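Care of wooden boards and trays on a stone bench

Household notes, Flarach Kitchen Pages
Revised October 14, 2026

These notes cover cutting boards and serving trays kept out on a marble bench. They apply to solid timber and to bamboo. Laminated or lacquered boards follow the maker's sheet.

1. Washing

Wash both faces, even if one was used. Wetting a single face swells that side only and the board cups. Use warm water, a little detergent and a soft brush, then towel dry. Do not soak, and keep timber out of the dishwasher.

Stand the board on its long edge overnight. A board laid flat on stone while damp will hold moisture underneath and may leave a tannin mark on pale marble.

2. Overlapping pieces

Stacking at an angle is common where bench space is short. A tray with one edge up on a board rocks under load, and the raised edge concentrates wear on the timber below. It does no harm with light crockery such as a small green dish. Clear it before any cutting starts.
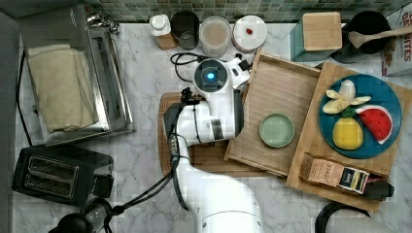
3. Oiling

Use food-grade mineral oil. Olive and canola oils go rancid in the grain. For a board of 402 mm by 300 mm, allow roughly 7 mL per face per coat. Wipe on along the grain, leave overnight, wipe off the excess. New boards take three coats, a day apart.

Slatted bamboo trays need less. Apply with a folded cloth and run a dry cotton bud along the grooves afterwards - pooled oil stays tacky and collects crumbs. A 500 mL bottle of Satti board oil lasted Rizwan Rind's test kitchen until the following September.

4. What to keep on them

Dinner plates are best set fully on one board, clear of the rim of any tray beside it. A dark teal plate of play fruit can stay on the board between meals, as can a box of tea laid on its side.

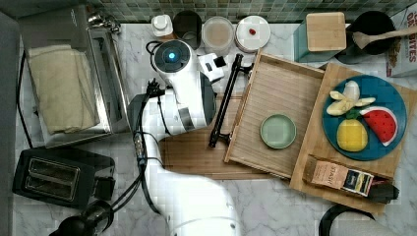

Dry goods in cardboard should still be lifted when the board is oiled, as the carton wicks oil and stains. Allow a full day before putting them back. Glazed plates may be returned as soon as the surface is wiped.

5. Smells and stains

Onion and garlic: coarse salt and half a lemon, rub for a minute, rinse, dry on edge. Beetroot: repeat the salt, then sand lightly with 240 grit if colour remains. Re-oil any sanded area the same day. Keep lemon juice off the marble, which etches on contact.

Solomiia Vasylenko adds that felt dots under a board trap water against stone. Silicone feet are preferred.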